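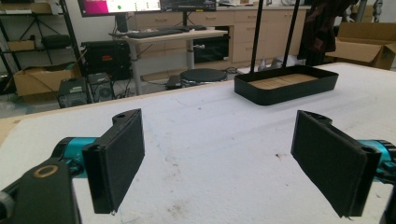
Flastberg Accessories Project: Sorting Report

Our group looked at how small items of clothing should be laid out before folding. We worked on it through November, mostly after 4 in the afternoon, and logged 44 trials.

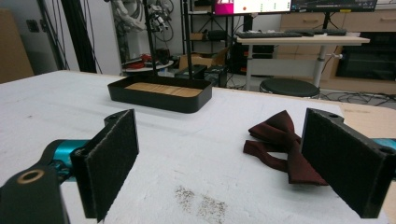 Soft items gave us more trouble than stiff ones. A bow tie is a fair case – on the white table the dark red one lies in crumpled layers, with its strap folded over the wings. We scored 11 layouts for it.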